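Site Visits | Robotics and Handling

Visit to the Pilcombe open afternoon, Olluvach

Pilcombe opens its teaching lab to outside visitors once a year, in January. I went to see the remote control stations and the simulator, which the company now uses for most of its operator training. Sign-in was at 1 p.m. and the group was kept small enough to fit behind one desk.

Our host was Jeferson Cavalcanti, who runs the demonstration side. He began with terms. An "episode" is one complete performance of a task by a person, recorded from start to finish. A "set" is 100 episodes of the same task, with the object started from a different spot each time. The lab trains on sets and discards any set in which more than five episodes had to be stopped early.

Two methods are in use. In the first, the operator takes hold of the real arm and moves it through the task by hand. This gives good contact behavior and slow, uneven timing. In the second, the operator holds a pair of small leader arms and the working arms follow, either on the floor or in the simulator. Pilcombe has shifted toward the second method, mainly on cost. A simulated bench can be reset with one key, and a dropped part does not have to be looked for.

The task on the afternoon's schedule was a transfer: pick up one small pink part from a brown table and place it in a teal tray. The simulated bench has two white arms with black two-finger grippers. 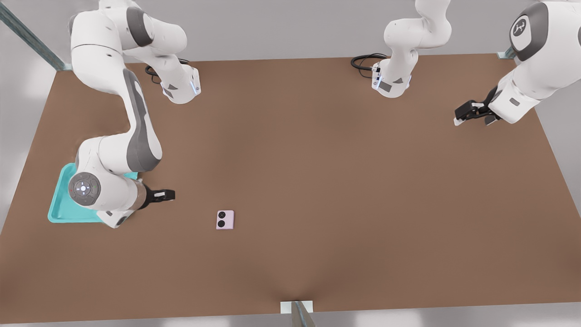
Cavalcanti asks new operators to stop short of the part and hold still before closing in. The pause costs time in every episode, but it gives the model a clear boundary between reaching and grasping. Operators who skip it tend to produce a model that closes the fingers early. He said this was the most common fault in the lab's first year of recordings.

The tray is the second difficulty. It has a raised rim, and the operator has to judge height from a flat screen. Depth cues in the simulator are limited to shadow and overlap. Several visitors who took a turn at the leader arms came in too low on the first attempt, and I was one of them. The leader arms give no force feedback, so contact with the rim is something the operator sees on the screen and does not feel. 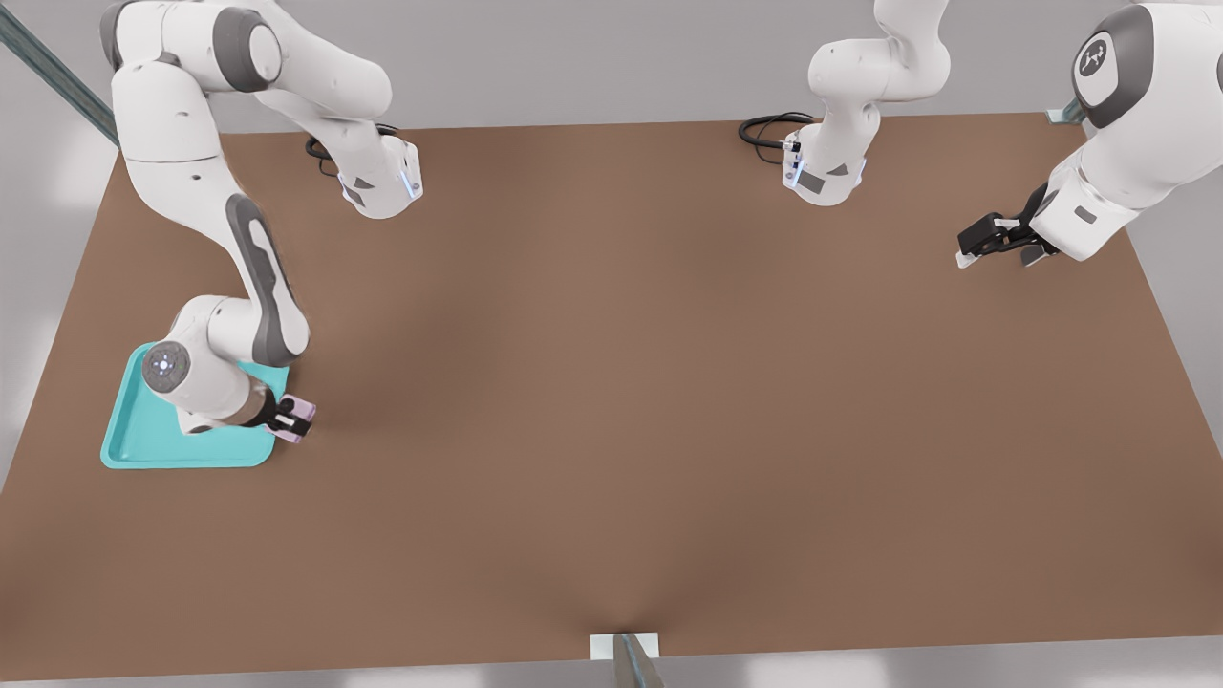
Release is taught separately. The instruction is to open the fingers fully, wait, and then back out along the line of approach. A sideways exit is marked as a fault even if the part ends up in the right place. I asked whether one arm would be enough for a task of this kind. It would, but the lab keeps the two-arm layout for all its bench tasks so that recordings share one format.

Heiðrún Ravn covered the data side after the break. The transfer task stood at 1,050 accepted episodes on the day of the visit. Her view is that variety of starting position matters more than the total, and she showed two training curves in support. The curves were not handed out. I would have liked to see the same comparison on the real bench, where calibration drift must have some effect.

Operator sessions are limited to 70 minutes. Ravn's records show path quality falling off after that, with longer pauses and more corrections near the rim.

Parking at the Olluvach site is on the north side and fills early. Visitors need closed shoes for the floor area, and bags stay at the front desk.

Related items
Leader arms compared: Dakby and Çınar
Hand guiding on the shop floor: notes from a second visit
Setting up a reset routine for bench tasks
Grippers for small flat parts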